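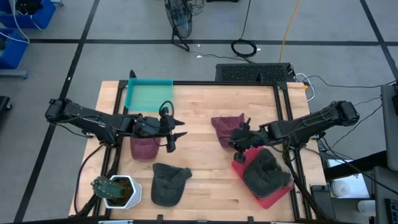

Home Talks Archive Contact

Speaker notes – the Mellurcombe branch line

Slide 1. Start with the date of closure question, most people will ask it anyway. Passenger trains stopped in August. Goods carried on for 3 more years.

Slide 2. The route. Mellurcombe to Prutby, 19 miles, single track with a passing loop at Murnar. Point to the loop on the map – it is hard to see from the back.

Slide 3. Ticket sales. Murnar sold 3,665 in its best year and 2,641 in its last. Say that season tickets are not in either figure. Pause for questions.

Slide 4. Morrison's dairy. Milk went out on the early train, 6.40. Once the dairy bought lorries the line lost its steadiest customer.

Slide 5. What is left: two bridges, the Prutby goods shed, the cutting. Footpath muddy past the second bridge.

Comments (3)

The shed at Prutby has a new roof now.

Was the loop not taken out before the goods trains ended?

Could you put the map up larger please.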